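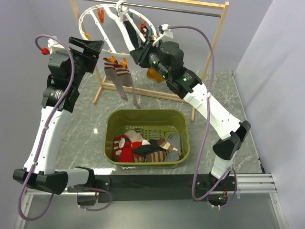
Warnlow Laundry Room to Reopen in May With Drying Racks for Loan

WARNLOW – The shared laundry at Ritby Court will reopen in May after a winter of repairs, building manager Brondidico announced. The room serves 117 apartments and had been closed since a supply pipe failed.

New pipes and floor drains have been fitted, and the old coin boxes have been replaced with card readers. Opening hours will run from 6 a.m. to 10 p.m.

Residents will also be able to borrow a wooden drying rack at no charge. Brondidico has bought 39 racks for the program, which is meant to cut use of the electric dryers. Racks may be kept for up to two weeks and should be returned folded to the front desk.

"Many tenants told us they would air-dry more of their clothes if they had something to hang them on," the company said in a statement.

The repair work was carried out by Strazds, a local plumbing contractor. Dryer prices will stay the same through the end of the year – washer prices will go up slightly.

Residents can sign up for a laundry card at the Ritby Court office.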